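House Rules for Working With the Two-Armed Robots: Your Questions

I'm Lucero Chávez, I look after the floor rules at Gendano, and these are the things people ask me in their first couple of weeks (and quite often again in their tenth). Last tidied up in September. 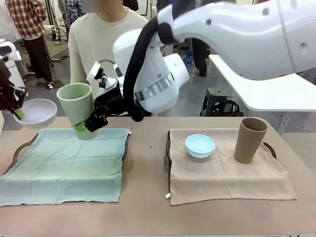
Where do I stand while the arms are moving?

On the far side of the table, facing the robot's work, is fine for the person running the session. Hands off the tabletop, please! If you're only watching, stay farther back, over by the tripods or beyond. I know it's tempting to lean in when a grip looks shaky. Let it drop the cup. Cups are cheap and we have a cupboard full of them.

Can I fix a crooked cloth in the middle of a run?

Nope. Pause first, say "paused" out loud, wait for the operator to say it back, and then reach in. I'm a bit of a bore about the saying it back part. We used to go by a nod, and then one afternoon Kayode nodded at somebody else's question entirely and I had my arm over the table. Nothing happened, but I rewrote the rule that evening.

A rumpled edge is OK to leave, by the way. We write down the state of the table before each run, and if the cloth was wrinkled when we started, then wrinkled is what goes in the log.

What does a proper table setup look like?

For the tray task it's one cloth per tray, and the cup and bowl of each color go together. Greens on the green cloth, and so on. Check that the trays sit flat and that nothing is poking out under them. Tray handles may show past the cloth, that's fine, I get asked that a lot. Spots on the bare tabletop get wiped between runs, so do it when you reset and don't save it for the end of the day.

Is it really OK to have both arms holding something at once?

Yes, as long as the task sheet says so. The rule is that you have to know where each arm will set its thing down before you press start. If you can't tell me, you're not ready to run it. Also, no glass and no real china in either gripper, ever. Tiburcio asks me every few months whether his nice mugs count. They count.

How many people can be near the table?

The limit is 2 inside the taped line while the power is on, and one of them has to be the operator. Visitors stay outside the line. If you're bringing a group through, tell Nafula Biwott beforehand and she'll find you a gap in the schedule.

Do I have to wear anything special?

Closed shoes, and nothing dangling. Loose scarves, lanyards and long necklaces come off. Ordinary sweatshirts and flannel shirts are fine with the cuffs pushed up or buttoned. I tie my hair back and I'd like you to do the same if yours reaches your shoulders.

Who checks the stop button?

Whoever runs the first session of the day. Press it, see the arms hold, reset it, sign the sheet. The sheet for last year had 169 signatures on it and I went through every one (I needed a lot of coffee). If the button feels sticky, or you just don't like it, don't run. Go get Apolinar.

What about stools and cables?

Stools live by the desk. Please don't park one between the table and the way out. A cable on the arm itself gets a look before each session: you want it to hang in an easy loop, with no kinks and no rubbing where the wrist turns. Anything on the floor gets taped down.

I broke a rule and nothing bad happened. Do I report it?

Please do! Use form 43, it's half a page. You won't get yelled at. Most of the changes on this page came from someone filling one of those in, including the bit about saying "paused."

Where's the full version?

In the blue binder by the door, or ring me on extension 949.

Related items
Start-of-Day Checklist for Operators
Cleaning Cups, Bowls and Gripper Pads
Moving the Drimach Cart Between Rooms
Booking the Picard Room
Notes From the Kaltora Visit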